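Flemamon Litside hockey stick review: a season with the 25 flex

I should say first that I play defence, badly, in the Tuesday late group at Elholm, so if you're after a review from somebody with a wicked slap shot you'll want to look elsewhere. What I can tell you is how the Litside holds up when it's leaned on, dropped, and used to fish pucks out of the netting for a whole winter.

I bought it for my daughter, really. She's nine, she'd outgrown her old wooden one, and Cristóbal Cabral (who coaches the under-tens and has opinions on everything from laces to soup) told me to stop buying sticks she'd "grow into". So we went for the junior model in the softest flex they do, and I got myself the senior version at the same time because I have no willpower in a sports shop.

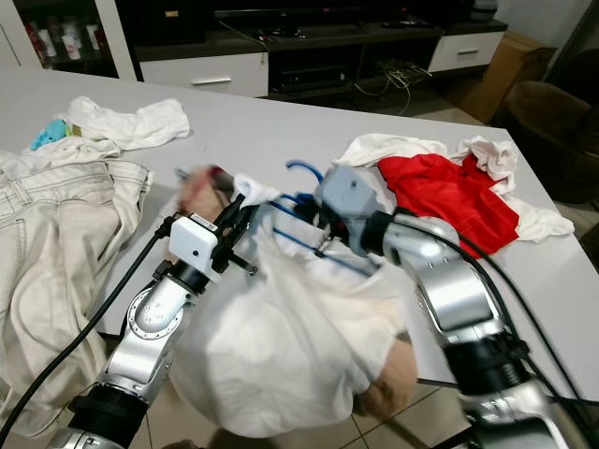

Out of the wrapper the junior one feels lovely. It's light without feeling like a toy, and the grip coating is tacky enough that she didn't want tape on the shaft at all, only a knob at the top. We cut it down to chin height on skates, which does stiffen it up a bit, so bear that in mind if your child is on the small side. She could lift the puck within two sessions! With the old stick she'd been shovelling it along the ice for a year and getting cross.

The blade is where I've got grumbles. The curve is a sensible middling one and I like it for passing, but the heel on hers started to chip in February, and by the play-offs it had gone soft enough that you could hear it, a sort of dull clack on every hard pass. Mine did the same a few weeks later. I had a Sitthichai before this and the blade on that outlived the shaft, so I know it can be done.
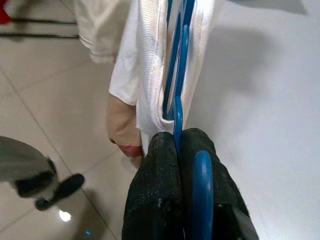

Shaft-wise, no complaints whatsoever. Mine has taken more than 400 slashes from the same left winger (you know who you are) and there's hardly a mark on it beyond scuffed paint. The balance sits a touch low for my taste and I put a bigger tape knob on to sort that out. Slap shots feel a bit dead, wrist shots are great, and for poke checks it's the best thing I've owned.

Watch the sizing chart too. The intermediate comes up long, and two families in our club had to send theirs back. The shop was fine about it but the return postage was on them.

I'd give the junior 4 out of 5 and knock a bit off the senior, mostly for that heel. I've already put a second junior one by for next season, and I'll be taping the blade right round from the start this time.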